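The choir director at Zasside parish has held the job long enough to have buried three organs and outlasted four pastors. She agreed to talk on a Thursday, between the noon Mass and a funeral rehearsal, on the condition that we not ask about guitars.

We asked about guitars. "They're fine," she said, in the tone people use for other people's children.

Her subject this spring is the new hymnal, which the diocese wants in every pew by May. Zasside needs 300 copies. The old one has 494 hymns in it, and by her reckoning the congregation will sing 10 of them without being begged. "The new book has 1000," she said. "So now there are 990 they won't sing."

She doesn't dislike it. The Latin is back in the main section after years in an appendix, and the psalm settings sit lower, a mercy to the men in the back. What bothers her is the verses. Somebody has been at them. "You take a line people learned from their grandmothers and you fix the grammar. Then on Easter morning half the church sings the old words and half sings the new ones, very loudly, at each other."
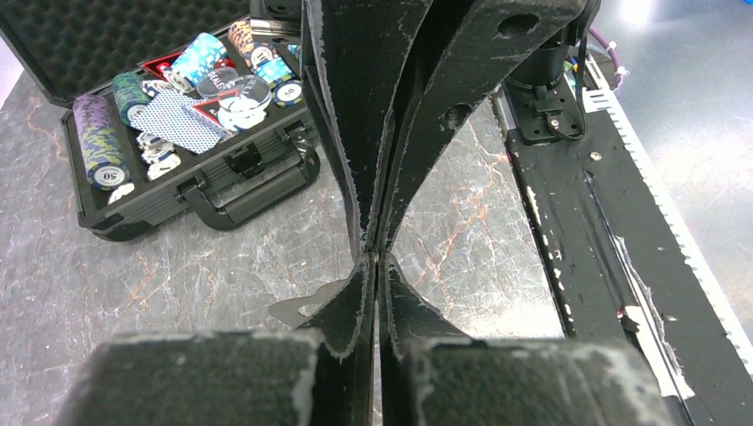
Page last changed: Thursday, 4:15 p.m.

The pastor, for his part, has told her to use whatever she likes as long as Mass ends before the parking lot fills for the next one. She considers this the closest thing to artistic freedom the Church has offered her.

And the old hymnals? The sister parish in Flasard has asked for them — all of them, including the ones with gum. "I said yes before they could look inside," she said, and went to find the funeral music.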